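Jelero Customer Care: Case 166
Subject: Knit dress, color transfer and sizing discrepancy
Status: Closed
Opened: May 2023
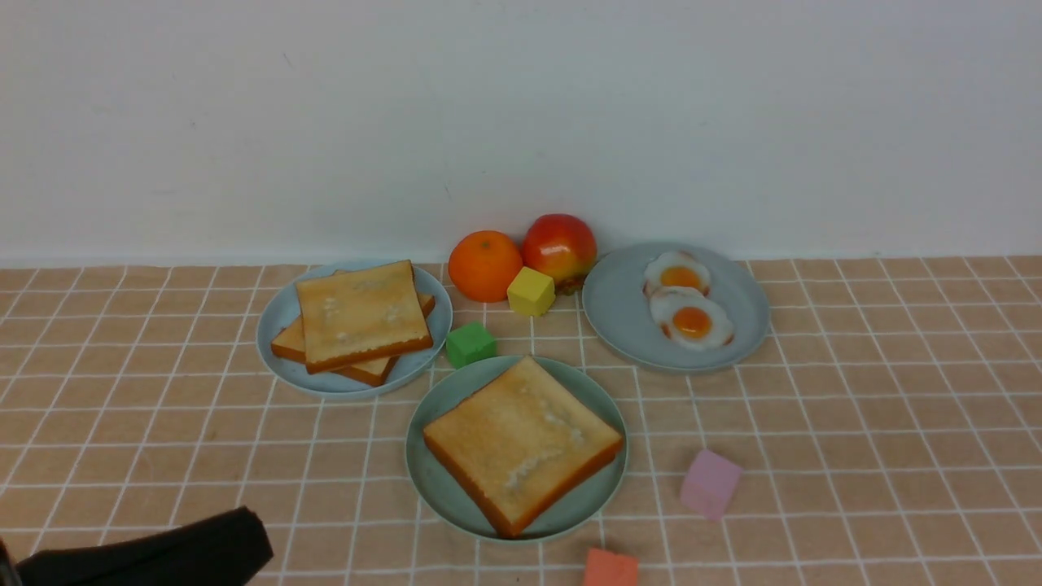
Kenza Filali: The lining of my Osness wrap dress left a blue mark on the slip I wore under it. I had washed the dress once, cold, on its own. The label says medium, but the sleeves are shorter than those on the medium I bought in February. I would like to know whether I was sent the wrong item.

Reply from Hermenegildo Medrano, Customer Care
Thank you for contacting Jelero. Please provide the style code printed on the inner side label, and measure one sleeve from shoulder seam to cuff with the dress laid flat. Please do not wash the dress again while the case is open.

Kenza Filali: The code ends in 89. The sleeve is 2 inches shorter than on my other one. Both tags say Osness.

Internal note, A. Bakke
Code ending in 89 is the petite cut. Order record shows regular medium. Picking error at the Doton warehouse. Color transfer referred to Fagerlund for a rub test on the same dye lot.

Internal note, A. Bakke
Fagerlund result received. Dye lot did not meet our standard for dark shades. Remaining stock from this lot placed on hold. Product page to be updated when the new lot arrives.

Reply from Hermenegildo Medrano, Customer Care
We confirm that a petite dress was sent in error and that the lining did not meet our color standard. A regular medium from a different dye lot has been reserved for you. A prepaid return label has been sent to your email address. The cost of the stained slip will be refunded on receipt of a photograph of the item or its purchase record.

Kenza Filali: Received, thank you. The new one fits. I have sent the receipt for the slip.

Resolution: Replacement delivered. Refund for slip approved. Return of original dress logged at Doton.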